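Aug 1, 2018
By Precious Xaba

Minutes, Flarcombe Community Garden general meeting

Right, I'm on minutes again, so you're getting them my way. We met in the hall at Flarcombe and kicked off a bit late while Ruben Wouters found the key to the urn.

Present: me (minutes), Sem Vandenberghe (chair), Ruben Wouters, Koen Kuipers, plus a fair few plot holders who signed the sheet. Apologies from Karlijn Stevens, who sent her notes in by email and they were very thorough, thanks Karlijn.

Last meeting's minutes

Accepted, with one fix. I'd written that the quince by the back gate was coming out. It's being pruned. Sorry to everyone who rang me, and there were a few of you!

Money

Sem read out the balance, $1,642. That's after the hall hire and the new hose fittings but before the insurance, so please don't start spending it in your heads. Koen asked if plot fees were going up. Sem said no, not before December, and he'd want to bring it to a proper vote if they did. I said I'd rather pay a bit more and have a tap that doesn't spray me in the face, and there was some agreement on that from the lower plots.

Water

This took up most of the night. The tap near the compost bays has been dripping since autumn and the path beside it is a bog. Ruben has had a look and reckons it needs a new washer and probably a new riser as well. He got a price from the plumber at Nenitholm and thought it was steep, so he's going to try the washer first. If it's still dripping at the next meeting we call the plumber, no more talking about it. Moved Koen, seconded me, carried.

We also went around again on watering hours. Karlijn's email asked for mornings only over summer, but the shift workers can't do that, and I'm one of them, so I spoke up. We settled on mornings or after tea, and hoses off in the middle of the day. Sem will redo the sign in a colour you can read from the gate.

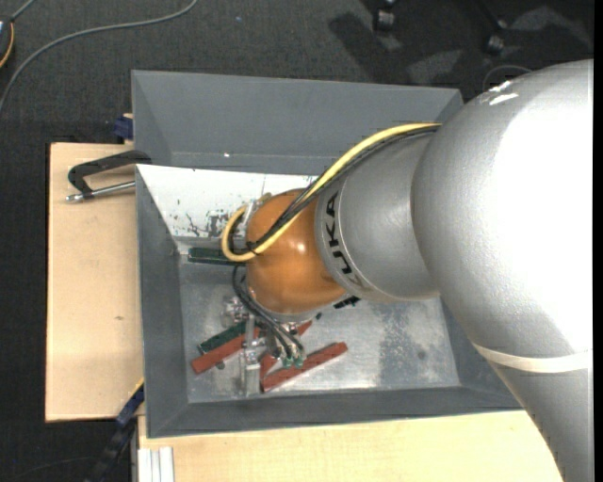 Plots and the waiting list

We've got 8 names on the list and two plots coming free, both on the Hellatton Road side. They go to the top of the list in order, same as always. Someone (I didn't catch who, I was pouring tea) asked if we could split a full plot into halves. Koen likes the idea, Sem's worried about where the path would go, and it was left for Koen to measure up and draw something.

A reminder that if your plot's more weeds than veg, you'll get a friendly note before you get an unfriendly one. If you're crook or away, just tell us and we'll find someone to keep it ticking over.

Seeds and seedlings

The broad beans did beautifully this year and I won't hear otherwise. Ruben is raising tomatoes at home and will have spares, mostly the little yellow ones. Bring your own pots, and label them this time, please. Last year I grew what I was told was capsicum and it was very much a chilli.

Karlijn wants to swap seed with the Liu Street garden again. All in favour. She'll get in touch with them.

Other business

Two wheelbarrows have flat tyres. Sem has a pump and will bring it to the working bee. The shed padlock is stiff, so give it a wiggle and don't force it. Koen asked for the chook manure order to go in early, and I've started a list, so text me how many bags you're after.

There was a longish chat about possums and netting. Koen has a roll of the fine stuff left over and is happy to share it if you ask him first.

Actions

Ruben: washer on the compost tap
Sem: watering sign, tyre pump
Koen: half-plot drawing
Karlijn: seed swap with Liu Street
Me: manure list, these minutes (done!)

Meeting closed once the biscuits ran out. Next one's in the same hall, and Sem will email the date.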